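Bisix Toy Rental, Sturnotden
Frequently asked questions

We receive many of the same questions by email and at the counter, so we have put our answers on one page. If your question is missing, please write to us or come by the store. We read all messages ourselves, and we answer in the order they arrive.

How does the rental work?

You become a member, you choose toys, you take them home, and after the rental time you bring them back and choose other ones. It is very similar to a public library, only with toys and with a monthly fee. You can choose in the store or in the online catalog. In the catalog, a green dot means the toy is on the shelf today and a gray dot means it is at another family's home. The dots are renewed every night, so during the day they can be a little old. If you want to be sure before you drive, call us.

What does the membership cost?

The family membership is 35 dollars per month. It is the same price for one child or for more children, if they live at the same address. Grandparents may use the membership of the family, but please tell us their names first so that we do not send them away at the counter. There is no entrance fee and we do not take a deposit for normal toys. For large items like the play kitchens and the wooden train tables we do ask for a deposit, and the amount is written on the card of the item.

How many toys can I have at one time?

You can have six items at home. An item is one entry in the catalog. A box of animals is one item, even when there are many animals inside, and a puzzle is one item as well. Many people ask if a puppet theater and its puppets are two items. They are two, sorry. We had it differently before and then the puppets were always at one house and the theater at another.

How long can I keep them?

The normal time is one month. You can extend one time in your account, with the button "keep longer," if no other family is waiting. When somebody is waiting, the button is not there. Holiday costumes and the party boxes have a shorter time and cannot be extended. You find the correct date on your receipt and also in your account. If the two dates are not the same, trust the account and tell us, please.

What happens when I am late?

First we send a friendly reminder. After one week we pause your membership, and you cannot take new toys until the old ones are home. We do not ask for late fees. But if we hear nothing for a long time, we must charge the price of the toy to your card. This happens very seldom and we would like to keep it so.

Do I have to live in Sturnotden?

No. We have members from Trevgate and from the villages between. If you live farther away, please think about the driving before you sign up. Families who come only two times in a year usually are happier with the holiday rental, which you find further down on this page.

What kinds of toys do you have?

At the moment the catalog has around 1000 items. The biggest groups are building toys, wooden trains, puzzles, board games, dolls and doll furniture, pretend play, and toys for babies. We have also a shelf with outdoor things, for example stilts and balance boards. We do not rent video games, water guns, slime or anything which needs an account on the internet. Soft animals we also do not rent, as they are difficult to clean well and because children fall in love with them and then the return is a sad day for everybody.

How do you handle toys with many small parts?

Every such item gets a card with the content written on it. Before the toy goes out, we check the parts with the card, and when it comes back we do it again. We ask you to do the same at home before you pack. It goes fastest when you pour everything on a bed sheet, because then you see each part and you can also lift the sheet at the end. Building sets are weighed instead of compared one part after another. The weight is on the card, and a small difference is okay.
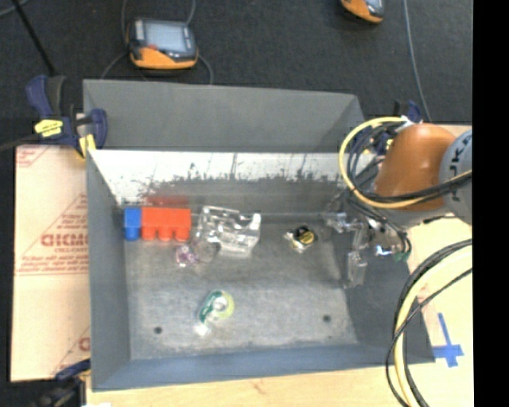
Please do not mix two building sets in one box, also when they seem to be the same brand. Different sets can have blocks which look equal and still do not hold together well, and to separate them again takes us a whole evening. If it happened already, tell us when you return them. We will not be angry, but we want to know it before the next child gets the box.

What if we lose a piece?

Look under the couch, in the toy car of the brother, and in the vacuum cleaner. After this, write us. For puzzles and games we can often order or make a replacement part, and you pay only what it costs us. For building blocks, one or two missing parts are free. If a main part is lost and the toy cannot be used anymore, we look together for a fair price. We take into account how old the toy is. If you find the piece later, bring it and you get the money back, also after many months. Please keep the number of the item with the piece. We have a drawer full of parts which came back in an envelope without any note.

And if something breaks?

Toys are made for playing and they become old. Normal wear is included in your fee. If a wheel falls off or a hinge becomes loose, put the broken part in the box and mention it at the counter. Please do not glue it at home. We repair most things in our own small workshop, and a wrong glue makes it much more difficult. Only when a toy was left in the rain, or was painted on purpose, or was in the mouth of a dog, we ask for a part of the price.

How are the toys cleaned?

Plastic toys are washed with warm water and mild soap, and dried fully before they go on the shelf. Wooden toys are wiped with a damp cloth. Fabric parts go in the washing machine, with a detergent without perfume. Baby toys are cleaned each time, without exception. For the rest we ask you to return the toys in a clean condition, as you would like to receive them. You do not need to use disinfection at home. Some sprays make the color dull, and for small children the smell is not pleasant.

Somebody in our family is sick. Should we bring the toys back on time?

Stay home, please, and send us a short message. We move the date and nothing happens to your membership. When you come, say at the counter that someone was sick and we put the toys apart for a few days.

Which toys are good for the age of my child?

In the catalog you can filter by age. We use the age which is given by the manufacturer, and for safety reasons we do not change it. Toys with small parts have a red sticker and are not for children under three years. If you have a baby and also an older child, store the red sticker boxes up high. For everything else you know your child better than we do. Some children of four like a puzzle of 121 pieces, and some of nine do not want to see it.

Can I reserve a toy?

Yes, in the catalog with the button "wait for it." When the toy comes back and is checked, you receive an email and we hold it for you until the next Saturday at closing time. If you do not come, it goes to the next family in the line. It is possible to wait for several toys at once, but they rarely come back in the same week.

Do you deliver?

In Sturnotden we deliver by cargo bike for a small extra fee, which you see when you choose the delivery time. The large items do not fit on the bike and have to be picked up by car. To Trevgate we do not deliver, but there is a pickup shelf inside the Torvik bakery. You order online, we bring the boxes to the bakery, and you can also leave your returns there. The people in the bakery cannot answer questions about your account, so please do not ask them when they have a line of customers.

What is the holiday rental?

It is for visitors and for grandparents who have children in the house only for a short time. You do not need a membership. You pay per item and per week, and you show an ID at the counter. In summer and before the winter holidays the popular things are gone early, so write us some weeks before.

Can I rent toys for a birthday party or for a kindergarten?

For birthdays we have the party boxes, with games for a group and a printed page with the rules. For kindergartens and schools there is a separate contract with a longer rental time. Write us how many children you have and their age, and we send you an offer.

Can I buy a toy that my child does not want to give back?

Sometimes. If we have the same toy twice or can order it again easily, we sell you the used one for a reduced price. Old toys which are not made anymore we keep. Every year in March we have also a sale with toys we take out of the catalog, and members can come one hour before the other people.

Do you accept donations?

Gladly, but ask first and send a photo. We can use complete games, wooden trains and building blocks in good condition. We cannot take electric toys without a known brand, child car seats, helmets or incomplete puzzles. Please do not leave bags in front of the door in the night.

How can I pause or end my membership?

Both are possible in your account at the end of each month. With a pause you pay nothing, and all toys must be back before it starts. To end, you do the same and choose "end." Your list of favorite toys stays saved for one year in case you want to come back. If you have trouble with the password, we can do it for you at the counter.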